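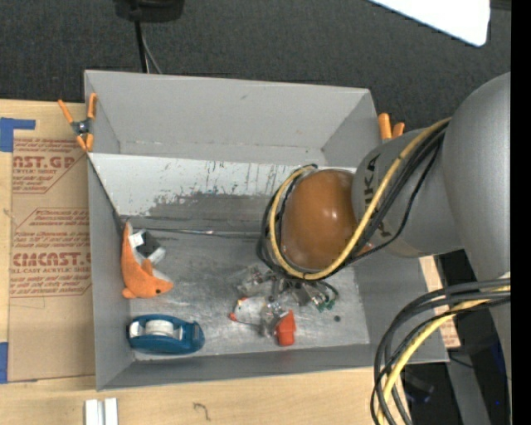 Gray bin on the light table, mixed contents, Sunday afternoon.

Sunday, started 2:15 in the afternoon

Today I continued with the mixed bin, the one for the Wirncombe sorting list. Last time I did only the flat things (cards, lids, the two rulers) and it was boring but fast. Now it is the turn of the difficult box, where toys and office things are together. I write this down the same evening so that I don't forget the small points again.

The orange dolphin is along the left wall, with the tail up and the head down at the bottom. It is the biggest thing in the bin and also the softest, and for this reason it makes trouble for the list. When I measure it lying straight I get one number, and when it is curved against the wall I get another one. I decided to write both and to mark the straight one as the main. If somebody wants to use only one column, please use the main.

The blue tape dispenser is near the front left corner, lying lengthwise. I prefer it like this. Standing up it falls at the smallest push, and then I must begin the entry from zero. In the list it goes under "desk", not under "tools". We had this discussion in June and I don't want to open it again, but I see that the old Brurkel sheet still says "tools". I corrected it in my copy only.

The small white one with the red details I have put under "toy, hard, small". I was not sure about this name. In the Haruna catalog there is a group "figures" and another one "vehicles", and I don't like to choose between them when the thing is so small. "Toy, hard, small" is ugly, but it is safe. The same for the red-orange piece with the pointed corner. I wrote "block type" with a question mark, and the question mark can stay until the next review.

Colors. I have a problem with the word "orange" in the list. The dolphin is orange, the block type piece is something between red and orange, and when I sort by color they come under each other as if they were the same family. For the moment I use "orange" for the dolphin and "red-orange" for the other. With white it is easier, only I must remember that "white" in our list means mostly white, because the small toy has also red and a bit of yellow on it. The black, white and gray one next to the dolphin I entered as "mixed". I know that "mixed" is the word we use when we are tired.

Weights. The kitchen scale was wrong in the morning. It showed 3 grams with nothing on it, and after I changed the battery it was good again. I repeated all the weights from before lunch. The scale goes up to 2,000 grams, so for this box it is more than enough, but for the next one with the books we will need the other scale from the store room. Please somebody bring it back, it is on the high shelf and the cable is missing.

Bin. I measured it inside again, because in the Clasell order they wrote only the outside size, and the walls are not so thin as I thought. The inside depth is the number which matters when we decide how many soft things can go in one layer. I wrote it with pencil on the first page of this notebook. One layer is my rule for now. If things are on top of each other then the names get confused, and last month I spent one hour to find an item that was simply under another one.

Also I wiped the bin before filling it. There was still glue from the old label on the outside. Warm water and a little dish soap took most of it, and the rest I removed with the fingernail. Don't use the rough side of the sponge, it makes the gray surface look old.

Numbers for the list at 5:40: 54 lines finished, 11 lines with a question mark. Most of the question marks are names, only a few are sizes. I think this is acceptable, but I would like to have fewer before we send anything to Wirncombe, as they read every line and then write back one message for each.

To do
- replace the word "mixed" where it is possible
- ask if the Haruna groups are obligatory or only advised
- change "tools" to "desk" in the shared Brurkel sheet, if there is agreement
- a new roll for the tape dispenser, width to be checked first
- bring back the big scale, find its cable
- wash the soft toys (cold, in a pillow case), but only after the sizes are confirmed - I am afraid that they shrink

The soft things go back to the cloth bag in the evening and the hard ones can stay in the bin with the cover on. I will continue with the second half of the box when the table is free.

Workshop notebook, shared pages | Contact: ask at the front desk | Back to top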